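Castau Shared Workshop Completes Bench Arm Build for Kitchen Counter Tasks

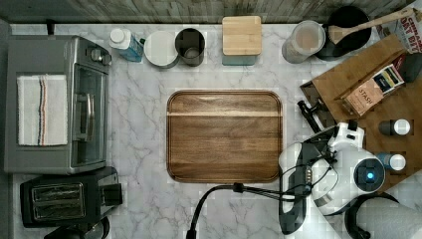
The arm at the counter, with the gripper to the right of the wooden tray.

CASTAU, June – Members of the Castau shared workshop have completed assembly of a robot arm for countertop handling under the Voslow build project. Assembly and wiring took 209 hours. Control software runs on an Asus desktop computer in the same room. Calibration used 583 recorded positions. The current test program covers 56 pick-and-place routines on a household counter layout. Build notes and the parts list will be released to members on completion of testing.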